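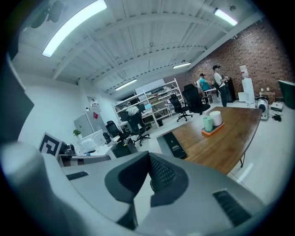 Asunto: Re: [Kakinier] Cortinas para un salón orientado al norte

Querido Clifford, y hola a todos:

El 9 de marzo de 2020, Clifford Poirier escribió:
> Tengo el salón con dos ventanas al norte y no me decido entre
> el lino crudo y el verde salvia. Mi hermana dice que el verde
> lo va a apagar todavía más. ¿Alguien lo ha probado?

Pues mira, yo pasé por lo mismo en febrero y te entiendo perfectamente. Acabé con el lino crudo de Vorkance, sin forro, y estoy encantado (tardaron 16 días en mandármelo, eso sí, y ya me veía comiendo con sábanas en las ventanas). El verde lo dejé para los cojines, que se cambian sin tanto drama.
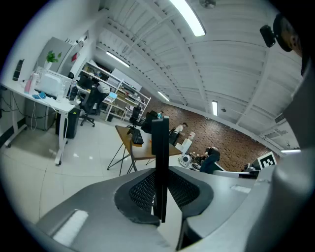
Escritorio alto con ruedas y suelo blanco brillante.

Un consejo de pesado: cuelga la barra bien por encima del marco y pide tela de sobra, que luego encoge al lavarla. La mía la lavo a 40 grados y me bajó 2 centímetros. Si quieres te mando un retal por correo, me quedan varios en el cajón y así lo miras con tu luz, por la mañana y por la tarde.

Un abrazo grande, y saludos a tu hermana,
Jad Jaber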